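Machines and the Work of the House
Annatjie Mabaso and Anselmo Lins
28th July

Chapter 2. Putting Things Away

Ask anyone who sells domestic robots when the machines will be ready and you will be told soon. The same answer was given to our parents. This chapter takes one small part of housework, the moving of ordinary objects on and off a shelf, and asks how much of it a machine can be trusted with today. Our own view is that the answer is very little, and that much of what is shown to the public proves less than it seems to.

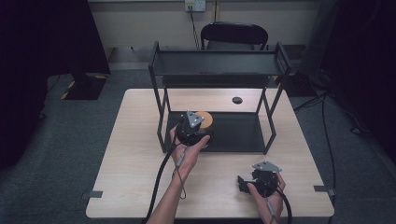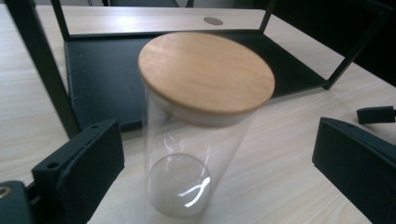
Fig. 2.1. Shelf work on a table. First picture: a gripper held in each hand, with a round disc on the rack's lower tray. Second picture: a lidded glass jar between two gripper fingers, seen from the gripper.

Look first at who is doing the work. In the first picture of Fig. 2.1 the grippers are held in a person's hands. The fingers that close are machine fingers, but the eye, the arm and the decision belong to someone standing at a table. Work of this sort is meant to give a machine something to copy. A person does the chore many times through the same kind of fingers the robot will have, the movements are stored, and a program is fitted to them. It is a sensible way to go about things. It is also a long way from a robot tidying a kitchen, and students should learn to notice which of the two they are being shown.

2.1 What a shelf asks of a hand

Shelf work sounds easy and for most adults it is. Consider what goes into it. An object lying flat has only a thin edge to get hold of. You and I slide it to the lip of the shelf with a fingertip, tip it up and pinch it, and we do this without any thought at all. Two stiff fingers have to find another way. If they come down from above they may press on the tray before they have a grip. If they come in from the side they need room, and a lower shelf with another one above it does not give much.

Glass brings troubles of its own. A clear jar shows the camera whatever is behind it, bent by the curve of the wall, and throws back bright streaks that move when the jar moves. Both effects can be seen in the second picture. A program that judges distance from pictures may place the wall of the jar too near or too far. Then there is the question of how hard to squeeze. Too gently and the jar turns or slips, too hard and it cracks. People learn this as small children, usually by breaking things, and go on adjusting for the rest of their lives.

There is weight as well. An empty jar and the same jar full of rice are, to a gripper, two different jobs. A machine that has practised only with the first has not been taught the second, although a demonstration will seldom mention it.

2.2 The trouble with success rates

In September we wrote to four firms working on household or shop-floor handling and asked each of them the same thing: how often does your machine finish the job when no person steps in? Tuhiwai sent a film. Istetti sent a film and a price list. Standora replied that the figure was under review. Only Andov sent numbers, and we are grateful for them, although they need careful reading.

Andov's record covered 400 attempts at putting a single object on a shelf. The machine was said to have finished nearly all of them. Luana Andrade, who checked the record for this chapter, found that 200 of the attempts used one and the same plastic tub, placed each time on a mark drawn on the table. Take those out and the result falls a good deal. Andov had hidden nothing; the mark was described in a note on the last page. But the headline figure was the one that found its way into the trade papers, and the note did not travel with it.

The lesson holds well beyond one firm. A rate means nothing until you know what was counted, what was left out, and who set the table beforehand. Emerson Araújo, in a letter to the authors, puts it more bluntly: "If a person has to tidy up before the robot tidies up, I should like to know what we have paid for."

2.3 Do more examples help?

The usual reply to all this is that the machines need more examples. There is something in it. Programs fitted to many shelves do better on a new shelf than programs fitted to one. Anselmo Brito gathered 2,671 recorded movements for a study of cupboards and drawers, and his later programs were plainly steadier than his early ones.

We are less sure that the improvement goes on for ever. Brito's own notes show that the failures which remained were mostly odd ones: a lid left resting crooked, a cup inside another cup, a shelf liner that rucked up and came away with the plate. Each is rare. A house, though, is full of rare things, and they tend to arrive together at half past six in the evening with somebody hungry waiting. Recording more of the common cases does little for the uncommon ones unless a person goes looking for them on purpose.

Shops and warehouses are an easier case, and we treat them separately in Chapter 3. There the shelves can be chosen to suit the machine, the goods come in boxes of known size, and a stoppage is somebody's paid job to clear. Readers should be wary of results that are earned on the shop floor and then quoted for the home.

2.4 Before you read on

Choose a cupboard you use every day. Empty it and fill it again, using only the thumb and first finger of each hand and keeping both fingers straight. Write down every point at which you wanted to use something else: a palm, a knuckle, your hip against the door. Keep the list. You will need it for section 2.5, where we compare it with what present grippers can do.

Related chapters
Chapter 1. A Short History of Labour-Saving
Chapter 3. The Shop Floor Is Not a Kitchen
Chapter 4. Folding, Wiping and Other Soft Problems
Chapter 5. Who Mends the Machine?

Contact the authors | Copyright Mabaso and Lins, all rights reserved | Back to top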